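News > Press Releases > Products

Flemamlow opens up its setup routine for small sorting cells 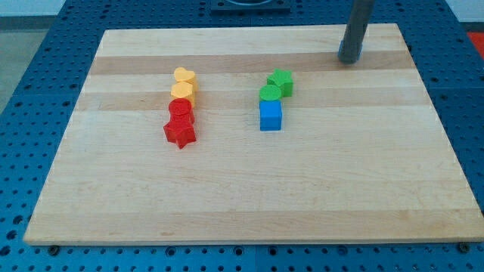
How often does a cell like ours need to be set up again from scratch?
Only when the board or the arm base has been moved. Everything else is handled by the short check we run before the first shift, at 6:30.

WANGATE, April. I'm Selina Holzer, I look after the sorting cell at Flemamlow, and I've been asked to write this release myself because I'm the one with the hex keys. So, the news: starting this month we're giving away our complete setup and care sheet for the Serix cell, the same one that hangs by my bench!

The cell picks up small shaped blocks and sorts them on a maple-toned board that lies on a perforated table. I love that table (you can shift a bolt one hole over and try again), but it also means everything can end up one hole off. That happened to us last fall. The arm kept coming in short on the stars, and I spent a whole afternoon in the software before I finally looked at the base plate.

Now the sheet starts with the hardware. Check the bolts next to the board, then the base plate, then teach the 2 reference points again with the arm at its slowest speed. After that we run 400 picks with the full set of shapes and write down every miss. If the misses are all on one shape, it's usually the grip height. If they're all over the place, go back to the bolts.

Every 1000 hours the arm gets its joint covers wiped, its cable checked for rubbing and its wrist seal looked at. We buy our seals from Grabner and keep a spare in the drawer, which I wish I'd done sooner.

"Selina used to carry all of this in her head, and that worried me whenever she went on vacation," says Benedikt Danzer, who runs the shop at Flemamlow.

The sheet is free to any shop that asks for it. Write to the Flemamlow front desk in Wangate and say which arm you have, as the wrist section is different for the older ones.

Filed under: Shop Floor & Service

Products Service Downloads News Contact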